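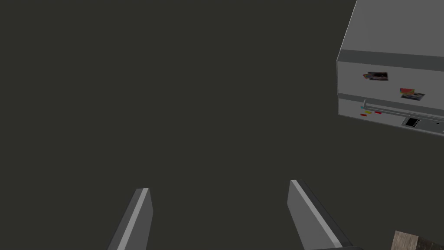 Section 2. Plan your cell before you buy

Running your parts in the simulator first is the best money you will never spend! Work through this section with Eteleo Planner open and a blank budget sheet next to it. Most people finish in an afternoon, and you can stop after any step and save.

Before you start, have these ready:

- the outside size and weight of every part you plan to handle
- the size of your bench or table
- your spending limit, with tax and shipping included

2.1 Choose a gripper

1. Open Planner and choose New Cell.
2. Load your parts from the Parts tab. If you don't have a model of a part, use a plain box of the same size.
3. Pick a two-finger gripper from the list. The Brellel short-finger model is a great place to begin, and its fingers can be swapped later.
4. Switch to Hand View. You will be looking out past the fingertips toward the work.
5. Open the fingers all the way and bring them up to your widest part. Do this for each side you might grab.
6. If the part is wider than the opening, look for a narrower edge or mark the part "needs other tool" on your sheet.

Note: Bulky equipment, such as a printer or a power supply, usually stays put in the cell. You only need to reach it and keep clear of it. Don't pay for a bigger gripper to lift something that will never move.

Caution: Planner checks size and reach. It does not check whether a smooth surface will slip. Leave room in the budget for finger pads.

2.2 Check the reach

7. Place the arm base where you would bolt it down.
8. Move the hand to the farthest pickup point, then to the farthest drop-off point. Leave at least 100 mm between the arm and any fixed equipment.
9. Turn the hand at both points. An arm that reaches a spot straight on may not reach it at an angle, and this is the check people skip.
10. Save the layout. You will want it when you talk to the dealer.

2.3 Fill in the budget sheet

11. Enter the arm, the controller and the gripper on separate lines. Dealers like to bundle them, so ask for the split.
12. Add the mounting plate, cables, finger pads and emergency stop. In our sample cell these small items came to $3,090, almost as much as the gripper!
13. Add guarding if your risk review calls for it, plus training time for everyone who will run the cell.
14. Write the delivery time next to each line. The Chong mounting plate ships in 7 weeks and is often the last thing to arrive, so order it first.

Note: Prices on the sheet are not updated automatically. Get a fresh quote if yours is from before June.

Caution: Do not order the arm until your layout has passed both reach checks. Custom mounts can't be returned.

When the sheet is filled in, export it with the layout and go on to Section 3, Preparing the Bench.

Related items
Section 3. Preparing the Bench
Section 5. Changing Finger Pads
Blank budget sheet, 13 lines
Importing parts from Plono
Gripper size chart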